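Grorunia Student Robot Club is looking for new members

Come and help us teach an arm to do the laundry! We meet in room 251 at 4 p.m., and we would dearly love some company.
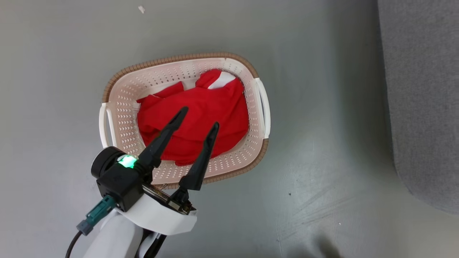

Who we'd like to hear from

Anyone in grade 8 or up, whether you write code, like fixing things, or just have patience with shirts (we have plenty to pick up, and it takes more tries than you'd think). You don't need any experience, and you don't need your own laptop either.

What you'll do

Drive the gripper, keep notes on each try, and help us get ready for the Clarnov meet in November.

How to join

Stop by, or call Halvard Kvam at extension 3756. He loves to talk, so leave yourself a little time!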